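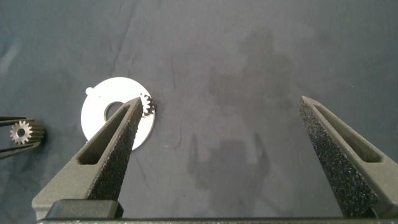 Chapter 6
Who Speaks for the River? Public Comment and Environmental Rules

When the state proposed new limits on what the Prunasby mill could release into the Hinojosa River, Berenice Medrano sat down at her kitchen table and wrote a letter. She had never written to an agency before, and she began (as a good many of us would) by apologizing for taking up anyone's time. By the close of the comment period in May, hers was one of 1,625 letters in the docket.

We will spend a good part of this chapter with those letters, and I hope you will grow as fond of them as I have. Some run to 12 pages with tables attached. Others are a single line, and one is a recipe for catfish.

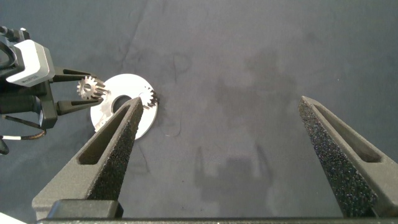
An agency has to read what people send and answer the points that matter to its decision, but it does not have to count the letters like votes. Students often find this disappointing, and we'll come back to it in Section 6.2, where Willy Mertens, a lawyer for the mill, and Elvia Cuautle, who fished downstream for 20 years, make very different use of the same rule.

Before you read on, jot down what you would want to tell the agency if you lived beside the river. Keep the page handy, please! You will need it for the exercise at the end of Section 6.1.

Filed under: Environment & Government
Last updated: May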